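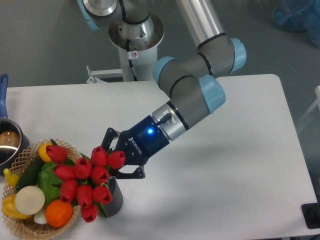 Fig. 6.1 Red tulips in a black ribbed vase, with a woven basket of artificial fruits and vegetables on a white table.

Chapter 6
Setting a Table to Be Looked At

Start with the vase. Most people start with the flowers, and then it's ten minutes of hunting through cupboards with wet stems in one hand. Vase first. Water second. Flowers last.

This chapter covers table displays: a centerpiece, a basket, and the space you leave between them. Small subject. Takes longer than you'd think. Wayne Beaudoin, who taught the display course at Kennedy before me, gave it an entire term and still ran over into October.

What you need before you begin: a plain table, wiped down. A vase with some weight to it. One bunch of flowers, one color. A basket with a wide opening. Things to put in the basket, real or artificial. Scissors. A cloth, because you will spill.

6.1 One color, one bunch

Mixed bunches are hard. Leave them for Chapter 8. Tulips are a good first flower since the heads are simple and the stems do half the work. Red against black is about as strong as it gets, and red against a white table is nearly as strong, so put the two together and you can stop fussing.

Keep the heads close. Pull one or two slightly higher than the rest. Let a few long leaves stay on; students strip them all off and then wonder why the bunch looks bald. If you are using cut tulips, remember they keep growing in the vase and lean toward the window. Check them the next morning and turn the vase.

A ribbed vase hides fingerprints better than a smooth one. Amrit Vachon disagrees with me on this and has the smooth Skovavard in every room of her house.

6.2 The basket

Wicker, for preference. Round is easier then square. Fill it properly. A half full basket looks like somebody has been eating from it.

Long pieces first, along the back. Squash, cucumber, anything with a curve. Then the big round ones, then the small stuff in the gaps. Tip the basket a little with one hand while you work and see what rolls.
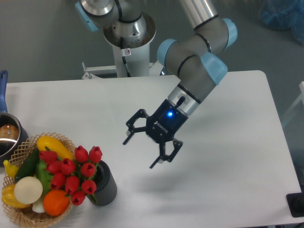
Basket to one corner, then, and leave the middle alone. Beginners hate an open middle. They keep adding. A candle, a bowl, another candle. Resist it for one full lesson and see how you feel afterward.

Artificial produce is fine for practice and fine for a shop window. Dust it. Don't mix it with real fruit in the same basket, the real stuff goes soft and you wont notice until it smells.

6.3 Before you step back

Walk round the table once. Look from the doorway, then sitting down. Move one thing only, look again.

Exercise 1. Set the same vase and basket three ways: side by side, opposite corners, one behind the other. Sketch each one, quick pencil, no shading.

Exercise 2. Repeat with the basket a third lower. Write down what changed.

Bring both sketches to the next session. Terms in bold are listed at the back.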